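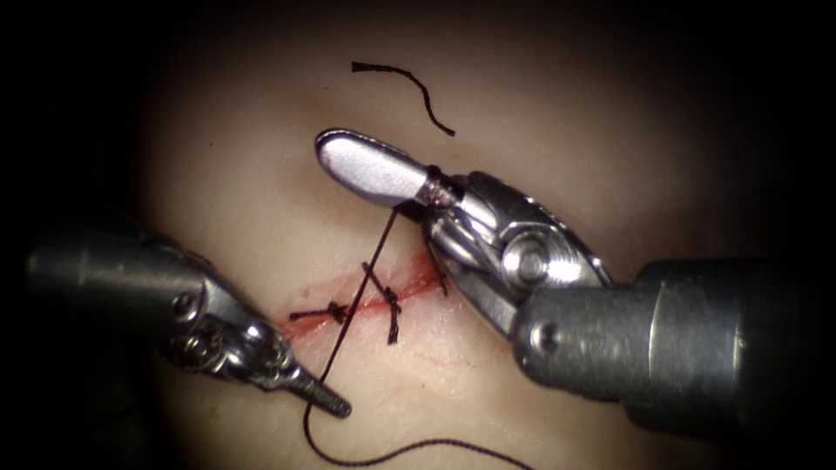 How often should the cables in a robotic suturing instrument be checked?
Before each bench session, and again whenever the wrist has been cleaned, the tool changed or the arm restarted after a fault.

Skadon publishes revised upkeep procedure for two-arm suturing cell

Skadon has issued a revised set-up and upkeep procedure for the two-arm suturing cell at its Trokov training laboratory. The procedure applies from June and replaces the earlier bench notes. It covers the instrument wrists, the drive cables, the fixed camera and the tissue pad mount.

The cell is used for practice and test work on tissue pads. Each arm carries a long-shafted instrument with a jointed wrist at the end. The wrist is moved by thin cables that run back through the shaft to the drive unit. As the cables settle in use, the jaw lags slightly behind the command. The lag shows up first in knot tying, where the thread has to be held taut while the other jaw works close to the wound.

Under the revised procedure, cable tension is measured at the drive unit with the jaw open, closed and at mid-travel. If the readings differ between the two directions of movement by more than 10 per cent, the instrument is taken off the arm and sent for adjustment. Operators may not correct the difference in software.

The log kept for the cell over the past year holds 2,687 knot cycles. In that period 38 instrument removals were recorded. Most followed a failed tension check and the rest followed jaw wear or a sticking pulley.

"The old notes told people to look at the wrist and use their judgement," said Ona Dambrauskienė, who is responsible for cell upkeep at Skadon. "Two people would look at the same pulley and write down different things. There is now a reading to take and a limit to compare it with."

Cleaning has been moved to the end of the session. Red test fluid dries in the wrist joints if it is left overnight, and thread ends can work their way into the gap beside a pulley. The jaws are opened fully, wiped from the wrist towards the tip, and rinsed. Loose offcuts are lifted from the pad with hand tweezers while both arms are parked. The wrist is then turned slowly through its full range by hand and checked for rough spots.

Jaw faces are inspected under a bench magnifier. A smooth face is rejected if a scratch can be felt with a gloved fingertip. A ridged face is rejected if the ridges no longer hold a test thread under a light pull. Worn jaws are replaced as complete tips.

The camera must be locked before the arms are aligned. Each arm is then brought to a marked point at the centre of the pad mount, first from its own side and then from above. An error of more than 2 mm at either approach means the arm base has to be re-seated and the alignment repeated. The lamp is set last, at a level where glare from the shafts does not hide the thread.

The tension gauge is supplied by Esfahani. Readings are entered in the Wokeo maintenance log, which holds the arm in its parked state until the pre-session check is complete. A failed reading can be cleared only by a member of the upkeep team.

Laboratory users who have worked under the earlier notes are required to attend a short bench briefing before their next booking. Briefings are held on Monday mornings. Printed copies of the procedure are kept beside the cell, and requests for further copies should be sent to the Skadon upkeep desk at Trokov.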